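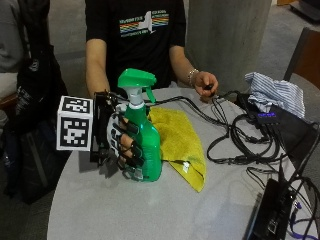 Sensor glove and cable at the round table.

Kozan plant visit, April

Kozan builds pallet forks and quick-attach plates for compact tractors. Ghazal Bagheri from production took us through the weld shop first. Frames are tacked in a fixture, then welded in 2 passes with the part rotated between them. Fork tines arrive forged and are only drilled and painted on site. Paint cures for 30 minutes before the locking pins go in. 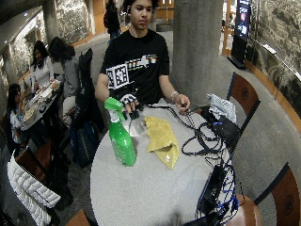

Green spray bottle and yellow cloth.

Nighat Yousafzai covered fit. The standard plate takes most skid steer couplers – older pin-on loaders need the Drolis adapter, sold separately. The adapter adds 28 pounds and moves the load forward, so check the loader rating first. Replacement pins ship in packs of five. The wider frame was not on the line during our visit, and we did not get a price for it.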